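Puvell tightens bench rules for two-arm stations

New bench rules for tabletop robot arms went live at Puvell in July, after a trial at the Hutimgate site. Short document, 4 pages. Replaces a pile of wiki notes nobody had updated.

Main change: objects get set out before the arms are powered, and hands stay off the table until both grippers are parked. Loose cables have to be taped or clipped before a shift. Operators also sign off each station at 8 a.m., on paper for now.

Pens and pencils, markers too, stay on as the standard small items. 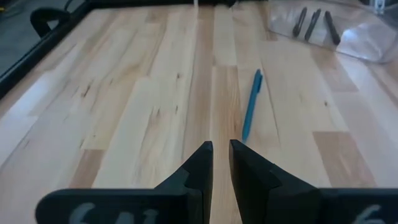
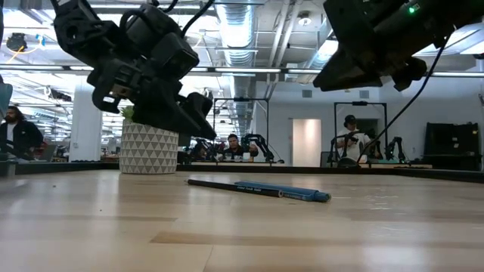
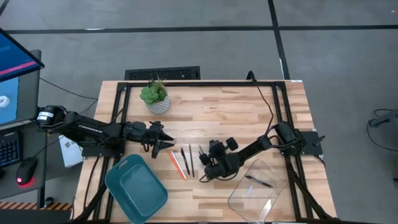
Chiharu Hosoda wrote the first draft. She went through 224 stop reports from the trial and found 59 that came down to setup — an item out of reach, a cable in the way, someone leaning in to fix it.

"Most of it is tidying up," she said. "But it has to be the same tidying up at every station."

Not everyone is happy. Anselmo Vasconcelos, who runs the late shift, wants the paper sheet gone by fall and says it adds two minutes per station. Hosoda says she'll look at it.

Grarketti, which shares the trainning program, is reading the draft but hasnt signed on. Comments go to Riku Kobori until the end of the month.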